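How to oil a tired wooden table top

Posted by Bukola Babalola, 14 March 2026

I have put this off for ages, mostly through fear of making our dining table worse than it already was, but so many of you wrote in after my post on chair seats that I finally got the rags out and wrote everything down as I went.

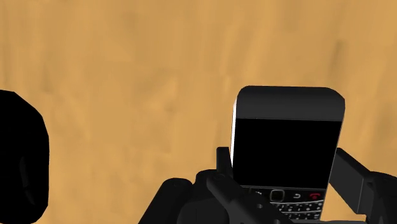
First of all, do work out what is on your table already. Oil needs to get into bare wood, and if there is a coat of varnish in the way it will sit on top and go tacky, and you will be cross with me. Put a few drops of water somewhere you won't mind about (I use the underside of an overhang) and leave them for 13 minutes or so, long enough for a cup of tea. If they soak in and leave a dark patch, you have bare or thirsty oiled wood and can carry on. If they stay up in beads, there is probably a finish in the way, and stripping that is a bigger job than I can fit in here.

What you'll need

A tin of hard wax oil or Danish oil
Sandpaper in 120, 180 and 240 grit, and a cork block
Plenty of lint-free rags (old cotton pillowcases are lovely)
A vacuum cleaner with a soft brush
White spirit, and gloves you don't mind throwing away
A metal bucket of water for the used rags

I had a tin of Runeo oil left over from the chairs, so that is what went on, in the natural shade. My sister swears by the Triketti one, which smells nicer but takes a good deal longer to dry. Either will do the job, and so will most of what you'll find in a decent hardware shop.

Getting the surface ready

Wash the table with a well wrung-out cloth and a drop of washing-up liquid, then let it dry overnight. I know, I know, you want to get going, but damp wood clogs the paper.

Sand with the grain, always, beginning with the 120. Let the paper do the work and keep the block flat, particularly near the edges, where it is very easy to lean too hard and round them over. Move on to the 180, then the 240, and vacuum between each. If there are dark water rings you may be tempted to dig at them in one spot. Please don't! You'll make a dip that catches the light for ever more. Take the whole area down gently, and accept that a ring or two might stay. I have one by my own place at the table and have grown quite fond of it.

Putting the oil on

Stir the tin well, right down to the bottom. Pour a little on to a folded rag and rub it along the grain, one strip at a time — far thinner than feels right. After a quarter of an hour, go over the lot with a clean rag and wipe off everything that hasn't soaked in. This is the step people skimp on, and a sticky table is nearly always the result of oil left sitting.

Leave it until the next day, rub it over very lightly with the 240, dust it and do the same again. I find 2 coats plenty for a table and add a third only round the spots where people eat.

A word about the rags

Please take this seriously. Oily rags can heat up by themselves and catch fire when they are bundled together. Drop them into the bucket of water as you finish with them, then lay them out flat outdoors, one by one, until they are stiff and dry before they go in the bin.

Looking after it

Go easy for the first week: no hot dishes, no wet cloths, and coasters under everything. After that a damp wipe is all it needs. I plan to give ours a fresh thin coat in September, before the windows are shut for the colder months.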